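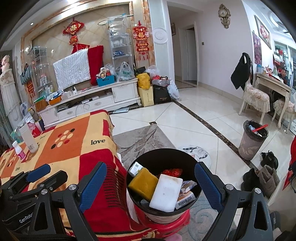
Filed under: Robot learning > Collecting demonstrations

How many tidying-up demos before I train?

Hello all. I've been recording demonstrations at home with a pair of hand-held grippers, putting small things from the table into a bin, and I have 157 so far. Nearly all of them were done in the same living room with the bin in the same spot. Should I carry on to a nice big number, or train now and see? I'm doing this in the evenings -- it does eat the time -- so I'd love to hear what others did.
Oisín Tully

Train now, I'd say! You'll learn more from one poor model than from another week of recording. Then move the bin for every batch of 40, swap a few of the boxes and packets about, and try a different room if the family will put up with you. We got to 1,329 on our Disley set before anyone thought to shift the bin, and the arm kept reaching for the old place, bless it. I'd also keep the slow, fumbled ones in a separate folder -- you may want them later.
Chaiyaporn

same as above. also check both grippers are in sync, mine drifted after 7 takes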